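Biblioteca de Worwood prolonga horário e reabre sala de leitura no piso superior

30 de janeiro de 2022

A biblioteca municipal de Worwood passa a fechar mais tarde nos dias úteis e volta a abrir ao público a sala de leitura do piso superior, encerrada desde o verão por causa das infiltrações no telhado. A alteração entra em vigor já esta semana e mantém-se, pelo menos, até ao final de agosto, altura em que a autarquia fará uma avaliação do movimento registado ao fim do dia.

O novo horário prevê o encerramento às oito da noite, quando até agora as portas fechavam ao final da tarde. Aos sábados não há mudanças: a biblioteca continua a funcionar apenas de manhã. Nos feriados permanece encerrada, incluindo a caixa de devoluções do átrio, que fica do lado de dentro da porta principal. A caixa exterior, junto à paragem do autocarro para Stolcombe, pode ser usada a qualquer hora.

A sala do piso superior dispõe de lugares individuais, tomadas em todas as mesas e duas mesas compridas para trabalho em grupo. As obras incluíram a substituição de parte da cobertura, a reparação do teto e a pintura das paredes. O pavimento antigo foi mantido. Segundo a nota divulgada pela câmara, a empreitada foi entregue à empresa Tuominen, que já tinha tratado da drenagem do pátio, e terminou com algumas semanas de atraso devido à falta de material para o telhado.

Durante o encerramento da sala, uma parte do fundo local esteve guardada num armazém em Stolcombe. São cerca de 2000 volumes, entre monografias, anuários, boletins paroquiais e coleções encadernadas de jornais da região. O transporte de regresso está concluído, mas a arrumação nas estantes ainda decorre. Enquanto esse trabalho não terminar, os pedidos de consulta devem ser feitos de véspera, ao balcão ou por telefone. Os jornais encadernados não saem da sala e só podem ser fotografados sem flash.

O prazo de empréstimo também muda. Os livros para adultos passam de duas para três semanas, com uma renovação possível se não houver reservas. Nos filmes e nos discos o prazo continua a ser de 7 dias. As multas por atraso, suspensas no início da pandemia, não serão retomadas para já. Quem tiver livros em casa desde esse período pode devolvê-los sem pagamento, mesmo que o cartão esteja caducado.

A renovação do cartão de leitor é gratuita e faz-se no momento, com a apresentação de um documento de identificação e de um comprovativo de morada. Os residentes em Stolcombe têm direito ao cartão nas mesmas condições dos moradores de Worwood, ao abrigo do acordo entre os dois municípios. Os menores precisam da assinatura de um dos pais ou do encarregado de educação. A segunda via, em caso de perda, custa 2 euros.

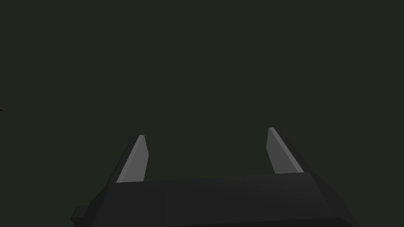 Catálogo em linha muda de endereço

A reabertura da sala coincide com a entrada em funcionamento do novo catálogo, chamado Botia, que substitui o sistema usado até ao outono. A pesquisa passa a abranger, no mesmo campo, os livros da biblioteca central, os do polo de Stolcombe e os títulos do fundo local que já foram tratados. Nem todos os registos antigos transitaram completos. Em alguns casos falta a cota, noutros aparece o título sem o nome do autor, e a biblioteca pede que esses erros sejam comunicados ao balcão.

As palavras-passe do sistema anterior deixaram de ser válidas. Na primeira entrada, o leitor deve introduzir o número do cartão e a data de nascimento e escolher depois uma nova palavra-passe. As reservas feitas antes da mudança foram transferidas, mas as listas de leitura guardadas pelos utilizadores perderam-se e terão de ser refeitas. O histórico de empréstimos ficará disponível apenas a partir da data de abertura do novo catálogo.

Quem não tiver internet em casa pode fazer a pesquisa nos computadores do rés do chão. A utilização está limitada a uma hora por pessoa quando houver outros leitores à espera. As impressões continuam a ser pagas na máquina de moedas, que não dá troco.

Compras e atividades

Para este ano está prevista a aquisição de 300 títulos novos, com prioridade para a secção infantil e para os livros em letra grande, que são dos mais requisitados pelos leitores mais velhos. As sugestões de compra podem ser deixadas por escrito no balcão ou enviadas através do Botia, na página pessoal de cada leitor. A resposta segue por correio eletrónico no prazo de um mês.

O clube de leitura retoma os encontros presenciais na sala do piso superior, com inscrição prévia e lotação reduzida. A hora do conto mantém-se no rés do chão, nas manhãs de sábado, para crianças acompanhadas por um adulto. As oficinas de encadernação, interrompidas por falta de espaço, só deverão regressar depois do verão.

O uso de máscara continua a ser obrigatório em todo o edifício. O acesso ao piso superior faz-se pela escada principal ou pelo elevador do átrio, que voltou a funcionar. A entrada lateral permanece fechada enquanto não forem retirados os andaimes do lado do pátio, e o estacionamento de bicicletas foi transferido provisoriamente para a frente do edifício.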